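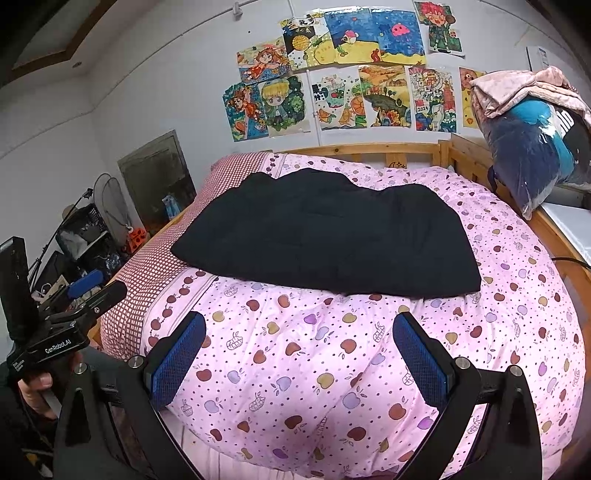 FOMGATE, July

When something serious happens, such as a crime that hurts people, reporters try to find out the facts and tell everyone else. This page explains how they do it.

A reporter starts by asking the police. In Fomgate the police have a press office, and someone there answers questions from newspapers. At first they may only say where it happened and at what time. They often wait to give names until families have been told.

Next the reporter looks for witnesses. A witness is a person who saw or heard something. Two witnesses can remember the same thing differently, so a reporter talks to as many as possible and checks what they say.

Words matter too. If the police think a person did it, that person is called a suspect. A suspect has not been found guilty. Only a court can decide that, and it can take months. Until then you will see words like "accused" or "alleged", which mean it has not been proved.

The Kunden paper prints 2,000 copies and has 8 reporters. An editor reads each story before it is printed. If there is a mistake, the paper prints a correction on page 2.

News about crime can be upsetting. You can turn it off, and you can talk to a grown-up you trust about it.

New words: witness, suspect, court, editor, correction.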